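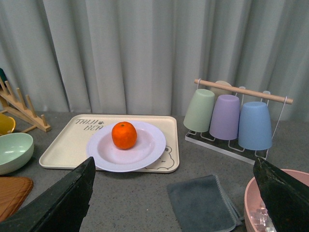 How often do the gripper fingers need to be taken off and cleaned? Once every 100 picks if the arm is handling fruit, and at the end of the day if it is only moving crockery.

That question came up after the October session, so I am putting it first this time. The rest of the talk follows the order we do the job in.

Slide 2. The cell

Taten is one arm, one gripper and a worktop. We set it up as a kitchen counter and we keep it that way between jobs. Before anything else, press the stop button and check the lamp on the controller has changed. Then close the Prakness software on the laptop. If you leave it open it will try to reconnect while you have the fingers off, and you will get a page of errors to clear later.

Slide 3. Taking the fingers off

Each finger is held by 2 screws. Use the short key from the Hetitz kit, as the long one fouls the housing. Put the left finger down on the left and the right finger on the right. They look the same but the pads wear differently, and if you swap them the grip pulls to one side.

Wipe the pads with a damp cloth and let them dry. Citrus oil makes them slippery and you can't see it. Run a thumb across the pad. If it drags, refit it. If it slides, wipe it again. Pause here and pass the worn pad round.

Slide 4. The counter
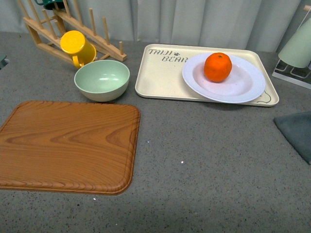

After the fingers go back on, the camera check comes next. Wipe both lenses, wrist and head, with a dry lens cloth. Run the marker card through all 8 positions and save the result under the next number in the log. Shiuli Paul keeps the log and will ask if a number is missing.

Mention the curtain. We close it before every check, as the window light changes through the afternoon and the plate picks up glare.

Slide 5. The test pick

Open the gripper fully, close it on nothing, open it again. Listen for the click at the end of travel. No click means a screw is proud and you go back to slide 3. Then do the fruit test at low speed.
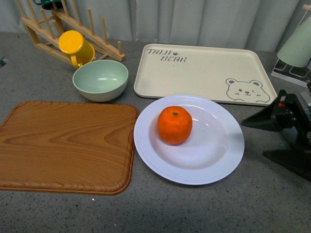

Gripper beside the plate, with the tangerine as the test piece.

Slide 6. Longer jobs

Grease the wrist joint every 3000 picks. The Stamatopoulos grease gun is in the bottom drawer and one stroke is enough. Write the pick count on the label inside the door.

Questions, then break at 3 pm. Collect the worn pad before people leave.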